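Emeslow Soil Laboratory: Notes for Submitters
February

Changes to enzyme activity testing for the spring sampling round

The laboratory received 2,167 soil samples for enzyme activity testing in the last sampling year, most of them from the Ivside and Fuentealba districts. Results went out on schedule for the bulk of that material, but repeat runs took up more bench time than planned. Noura Saliba went through the repeat log over the winter. Most repeats fell into two groups: samples that had warmed up in transit, and samples whose moisture content had changed between the field and the bench. A smaller group came from inconsistent labeling, where the depth on the bag did not match the depth on the form.

The changes below apply to every sample logged from the start of the spring round. Existing prices are unchanged.

Sampling depth and core handling

Report depth as an interval measured from the mineral soil surface. Surface litter should be brushed aside before the corer goes in. Where there is a thatch layer, as in much of the permanent pasture in the Ivside district, remove it and note on the form that it was removed. Enzyme activity falls steeply with depth in most of these soils, and a composite that includes an unknown amount of thatch can't be compared with one that doesn't.

Each composite should be built from 13 cores taken along a zigzag path across the management unit. Avoid gateways, feeding areas, old fence lines and headlands. Mix the cores in a clean plastic bucket. Galvanized buckets are acceptable for the standard nutrient package but should not be used if you are also ordering trace metals from the same composite, as zinc carries over.

Do not sieve in the field. Break up large clods by hand, pull out stones and obvious roots, and leave the rest to us. Field sieving of moist clay tends to smear the soil and leaves the harder aggregates behind, so the fraction that reaches the lab is no longer the soil you sampled.

Quantity

We now ask for 100 grams of field-moist soil in the enzyme bag, separate from the bag for nutrients and texture. The old instruction to send one bag for everything has been withdrawn. The nutrient bag can be air-dried before shipping. The enzyme bag cannot.

Temperature

Enzyme bags should go into a cooler as soon as they are filled and into a refrigerator the same day. Use gel packs and put a layer of newspaper between the packs and the bags. Soil frozen slowly against a pack and then thawed in the truck gives results that are difficult to interpret. Freezing breaks open microbial cells and releases enzymes that would otherwise have stayed inside them, and the size of the effect depends on texture and organic matter.

If samples can't reach us within three days of collection, call before sampling. For remote sites we can sometimes arrange a drop at the Fuentealba depot, which has a walk-in cooler. The depot takes deliveries on Saturday until noon. There is no weekend pickup from the depot to the lab, so a Saturday drop will be logged on the next working day and the storage time will be recorded on your report.

Moisture correction

All activities are reported per gram of dry soil per hour. The test itself is run on moist soil, so each result depends on a moisture measurement made on a separate portion of the same bag. Under the old procedure that portion was weighed out on arrival and the assay portion was weighed out later, in some cases the following day. Bags that had been opened and loosely closed lost water in between. The result was a small error that always ran in the same direction.

Both portions are now weighed in one sitting, from the same mixed subsample. Lenuța Stanciu has written the new weighing sheet, and the entry screen in Hirkero has been changed to match. The screen will not accept an assay weight unless a moisture weight has already been entered for that bag. Older records keep their original values and carry the method code they were run under.

Assay and plate layout

The substrates have not changed. We measure beta-glucosidase, acid phosphatase and N-acetyl-glucosaminidase with substrates that release a fluorescent product when the enzyme splits them. Soil slurry, buffer and substrate are combined in black well plates, incubated in the dark and read on the fluorometer. Black plastic limits the amount of light that passes from one well to its neighbor, which matters when a highly active pasture soil sits beside a subsoil.

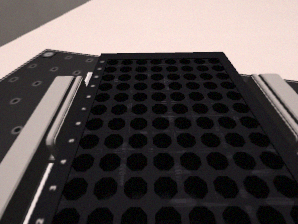

Black well plate, computer rendering. Small white dots mark the rows along the left long edge.

Two things about the layout are new. First, every sample gets its own quench standard. Soil particles and dissolved organic matter absorb part of the fluorescence, and a dark organic soil can absorb a good deal of it. Standards in plain buffer would make such a soil look less active than it is. Quench standards were formerly shared among samples of the same texture class. That worked for mineral soils and worked poorly for the peaty ground north of Ivside.

Second, samples from one submitter are no longer loaded side by side. They are assigned to positions at random by Hirkero when the batch is opened. Outer wells lose slightly more water during incubation than inner ones, and under the old arrangement a small submission could end up entirely along one side. Random placement does not remove the effect, but it stops it from lining up with a single farm or treatment. If you are submitting a replicated trial, write the block and treatment codes on the form and we will keep each block within a batch.

Each batch also includes a control soil from our own stock. If the control falls outside its limits, the batch is rerun before results are released.

Reading the new reports

The report now has separate columns for moisture content, days in storage and the quench coefficient. The coefficient is the ratio of the standard signal in your soil slurry to the signal in buffer. A value near one means the soil absorbed little of the light. A low value is not a fault in the sample, though reports with very low coefficients will carry a flag, and the activity should be treated as less certain.

Be careful when comparing new results with older ones. For mineral soils delivered in good condition we expect little difference. For organic soils the new figures will usually be higher, and the increase should not be read as a response to management. Submitters with monitoring sites on organic soil can request a bridging run, in which one sample is tested under both procedures. There is no charge for the first bridging run at each site.

Forms and bags

The new submission form is available at the front desk and from the Fuentealba depot. Old forms will be accepted until the current stock runs out, provided the depth interval is written in the comments box. Enzyme bags have a blue stripe. Write on the bag with a permanent marker before filling it, and leave the outside label for the laboratory number.

Questions about sampling and delivery should go to Noura Saliba. Questions about moisture correction or the report columns should go to Lenuța Stanciu.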